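Stopped arm puts cable care in the spotlight at Mendinico

Tuesday, June 15, 2021

Staff at the Mendinico workshop in Stistska are back at their benches this week after one of the robot arms there came to a sudden halt in the middle of an ordinary morning's work, and we are very glad to report that no one was hurt and that the worst of the damage was a cracked plastic plug and a good many cups of tea gone cold.

The trouble came when a moving arm drew a loose cable tight. The arm had been going through a slow practice run, reaching across the work surface and back again, when a loop of its own wiring caught on the end of a metal rail. The arm carried on for a moment, as it had been told to, until the pull on the cable grew strong enough for the safety system to notice and bring everything to a standstill. The person on duty pressed the emergency stop as well, just as the training says, and the power was off for 41 minutes while the wiring was looked over from end to end.

Readers who have been following Mendinico since it opened its doors in February will know that the workshop teaches arms to do small everyday jobs at a table, the sort of fiddly household business that people manage without thinking and machines find terribly hard. It is patient work (some would say very patient!), with the same movement tried over and over, and the benches do tend to gather wires as new bits and pieces are added and older ones are shifted along to make room.
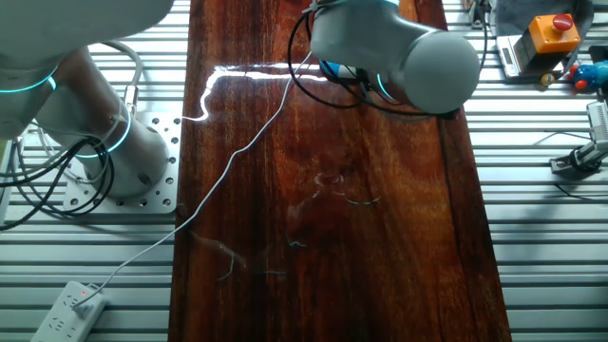 The workshop's own report, which was shared with neighbours and with the firms that send work its way, is refreshingly plain about what happened. The cable had been fastened properly when the arm was first set up, but one of the clips had been taken off so that a joint could be cleaned, and it was never put back. With the clip missing, the wire had a little more slack than it ought to have had. On most runs the slack did no harm at all, and the arm had finished 23 of them that same morning without a hint of bother. On the next one the wrist turned a touch further than before, the loop dropped lower, and that was that.

Gekent, the small firm which looks after the arms, sent someone over the same afternoon with a bag of new clips and a replacement plug. Its engineers went through the record kept by the arm's controller and were pleased to find that the safety stop had done exactly what it should. They were less pleased with the warning that came before it. The controller had noted an odd amount of effort in one joint twice during the previous week, and on both occasions the message had simply been cleared from the screen so that work could go on. The report says, quite rightly, that a message of that kind deserves a proper look, even when there is a queue for the bench and everyone would like to get home.

There has been some talk about whether the benches ought to be fenced off altogether. For now the answer is no, although the arms will run at a lower speed whenever anyone is standing close by, and that will stay the rule until the autumn at least. The workshop has put aside £2,000 for cable guides that lift the wires up and away from the work, and for a second set of stop buttons so that one can be reached from either side of the room.
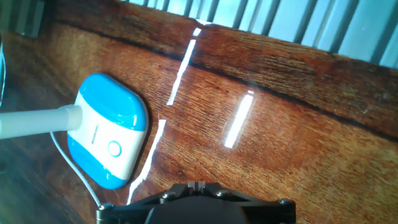

Mains leads and other ordinary wires have come in for the same attention as the arms' own wiring, and the report spends nearly a page on them. It is easy to watch the big machine and forget the humble things it shares a table with. A thin white cable lying in a curve over polished wood, as one does beside the blue and white device on the bench, is just the sort of thing a passing gripper could hook, and the new rules ask for every such lead to be checked before a run begins and taped down or led off the back wherever it can be. There is to be a short list pinned up by each bench, and whoever starts the arm will sign it.

Georgiou, the supplies shop on the corner, has kindly offered tape and cable ties at cost, and has already had two visits from workshop staff, who seem to have cleared most of a shelf between them.

The arm itself was allowed to start again the next day, first with nothing to pick up and then, once everybody was happy with the way it moved, with its usual tasks. Gekent will come back in 2 weeks to check the joint that showed the extra effort, and will replace it if there is any sign of wear. Until then that arm is limited to short runs with somebody at the stop button the whole time.

The workshop's open afternoon will go ahead as planned, with visitors asked to keep behind the yellow line while the arms are moving. Anyone who would like to read the full report can ask for a copy at the front desk, where there is a small pile of them next to the visitors' book.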